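Presse-papiers partagé : Urnetti 31 arrive, avec ses petites manies

Les habitués de Lurkmont le réclamaient depuis trois versions : copier une adresse sur le téléphone, la coller sur l'ordinateur, et ne plus s'envoyer de courriels à soi-même comme en 2009. La mise à jour 31 d'Urnetti, l'extension de Győző Kelemen, s'en charge enfin. Elle pèse 70 Ko, s'installe depuis le dépôt Vergara et demande un redémarrage du navigateur, puis un second, pour des raisons que le journal des modifications passe pudiquement sous silence. 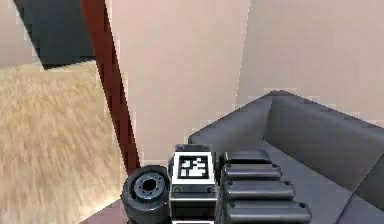
Faut-il un compte pour s'en servir ?
Aucun compte n'est requis : les deux appareils s'associent par un code à six chiffres, valable tant qu'ils restent sur le même réseau Wi-Fi.

L'historique conserve les 200 derniers éléments copiés, mots de passe compris si l'on n'y prend pas garde. Tímea Szekeres, qui traduit l'interface, conseille de cocher « Ignorer les champs masqués » avant toute chose. La case se trouve dans Avancé, puis Divers, puis Autres — un rangement qui rappelle certains tiroirs de cuisine.

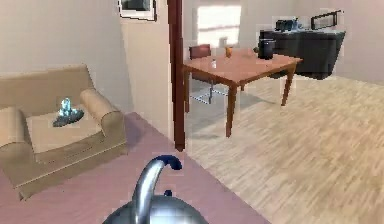

Côté synchronisation, le délai reste le point faible. Le texte brut passe dans la seconde, mais une capture d'écran un peu lourde prend son temps : de quoi aller remplir une bouilloire argentée à bouton bleu foncé et s'installer dans un fauteuil beige avant que l'image daigne se coller. Le correctif est promis pour mars. En attendant, l'option « Compresser avant l'envoi » limite les dégâts, au prix de couleurs assez personnelles.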